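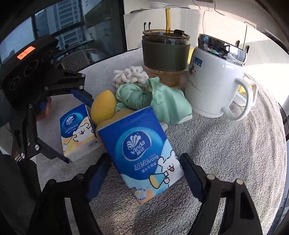 Gripper slips on soft packs when a second arm is in the workspace

Our student project is a two-gripper sorting task for the end-of-term demo in June. The grasp policy is trained on demonstrations we record ourselves with hand-held grippers, 264 episodes so far. Rigid items are fine. The worst case is the larger blue-and-white Vinda tissue pack, tilted slightly left between the fingers with the second gripper coming in from the left over the small pack. In replay the fingers either close too far and crush the pack or stop early and let it rotate. Closing width is logged per step, force is not. Is this a pad problem or a data problem?
Posted by dultska

Data, most likely. A soft pack has no single correct closing width. Plot final width against lift success for the tissue episodes only. If the widths spread by more than 9 mm, the operators are not doing the same thing and the policy is averaging them. Agree on one closing point, mark it on the linkage, and record the tissue episodes again. Also check that the two grippers share a clock. We had an offset of two frames between left and right on our club setup and it looked exactly like early stopping. Trim both streams to a common start before you retrain.
Posted by Grandico

had the same thing, changed the pads to softer ones and it went away mostly. try that first its cheap
Posted by pinto_k

Softer pads will hide the rotation but they change the width reading, so old and new episodes should not be mixed. If you swap pads, zero both grippers again and keep the old set in a separate folder.
Posted by Adell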